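My wrist learned something before I did

I have been putting off this post for ages, partly because every time I sat down to write it I thought, well, I'll just do one more round first and then I'll have more to say. That's how a whole winter evening disappears (and then another). So it's 14 January 2021, the tea is made, and I'm writing it whether I have more to say or not.

Those of you who have been reading since last April will remember that I started with the big soft things, sponges and rolled socks and so on, and that I was terribly proud of myself. I'd sit at the bench with the control handle in my right hand, squeeze, watch the gripper squeeze, and feel like a puppeteer. Sponges forgive everything. You can come in crooked, grab too hard, drop them from too high up, and they look exactly the same afterward.

Then Carmela Donati, who got me into all this and has a great deal to answer for, suggested I try things that live in a purse or a pocket. Things with flaps, things with snaps, things where the part you want is stiff and the part next to it is floppy. "You'll hate it," she wrote, "and then you'll do nothing else." She was right on both counts!

So the project since then has been the little red card holder and the cards that go with it, on the black and white marbled surface. The arm is a Greltumetti, secondhand and a bit loud in the elbow, and the recording software is Trinport, which I've grown fond of in the way you grow fond of an old car. My aim is to collect 500 good demonstrations from start to finish, all done by my own hand on the handle. As of tonight I have 400. I can practically smell the end. 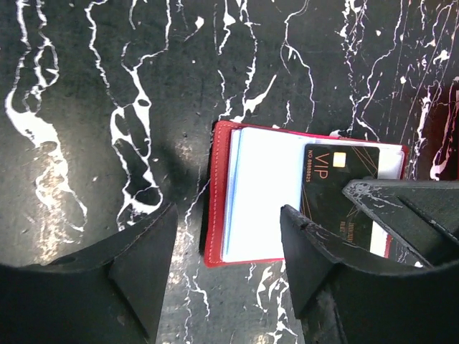

What surprised me most is how much of the job is deciding where to begin. When I pick up a card with my own fingers I don't decide anything. I look at it and my hand goes. With the handle I have to choose: do I come down from above, or do I slide in from the side and hope to catch an edge? For the first few evenings I chose differently every time, whatever felt right, and I thought that was a good thing because it would show the robot lots of ways to do it. Well. When I trained on those, the arm would drift down, hover, lean a little one way, lean a little the other, and then stop in midair like somebody who has walked into the kitchen and forgotten why. It had learned my indecision perfectly.

Carmela's advice was to pick two approaches and stick to them, and to move the objects around between takes instead of moving my mind around. So I keep the grasp boring and make the starting positions interesting. Sometimes the holder is turned a bit, sometimes it's farther off, sometimes it's open and sometimes I close it up. I also stopped tidying so much. I used to square everything up before I hit record, out of habit from years of setting tables, and of course the poor thing then only knew what to do with a squared-up world.

The other big lesson was speed. I am a slow and careful person by nature, and my early demonstrations were so slow you could have knitted a sleeve during one of them. It seemed safer. But all those long pauses where I was squinting at the screen and breathing through my nose went into the recording too, and a pause teaches just as surely as a movement does. Now I rehearse the move once without recording, then do it again at an even, comfortable pace, and if I catch myself stopping to think I throw the take away. I throw away a lot of takes. There was one evening when I kept six out of everything I did between supper and bed, and I went up the stairs in a very poor mood.

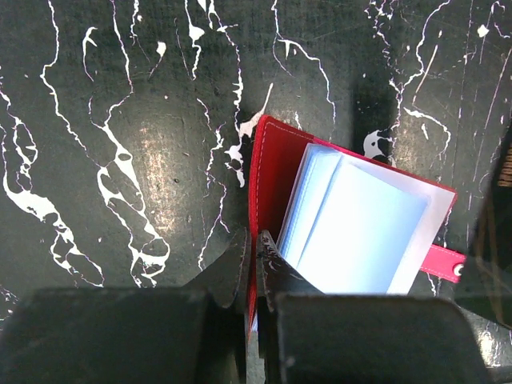 Anyway, pinching. With a soft cover you want less squeeze than you think, and you want it sooner. If I wait until I'm sure I'm lined up, I've usually nudged the thing away from me already. I've learned to close gently while I'm still arriving, if that makes sense, the way you take a sleeping baby's hand. I can't feel anything through my handle, so I go by what I can see between the fingertips, and after enough evenings my eyes have started doing the job my skin used to do. It's a peculiar feeling. I reached for my actual wallet at the Doltside market last month and caught myself lining up my finger and thumb first.

A reader who signs herself Rawashdeh asked in the comments whether I use the wrist view or stand back and look at the whole bench. Wrist view, nearly always! I tried it the other way and my depth was hopeless. The wrist view makes you feel clumsy and enormous at first, all knuckles, but stay with it. She also asked whether the shiny surface gives me trouble, and I'll admit I wondered the same, and I still haven't done a proper comparison, so I won't pretend to know. I mean to run a batch on a plain cloth once I've reached my number, and I'll report back.
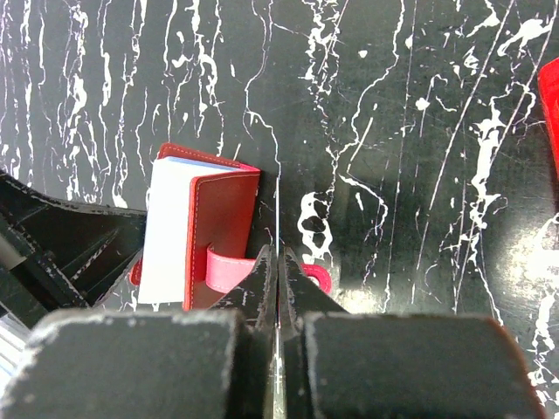

Red cover, pink strap, and the fingertips nearly touching.

The strap is my current headache. It's the one part that never goes the same way twice for me, and I'm still arguing with myself over whether to record it as its own little task or leave it inside the long one. Carmela says separate. I lean toward leaving it in, mostly out of stubbornness, and I'll probably have come around to her side by the next post. If any of you have taught an arm to deal with a strap or a snap, please leave a comment and tell me how you broke it up. I'm going to warm up this tea and do a few more.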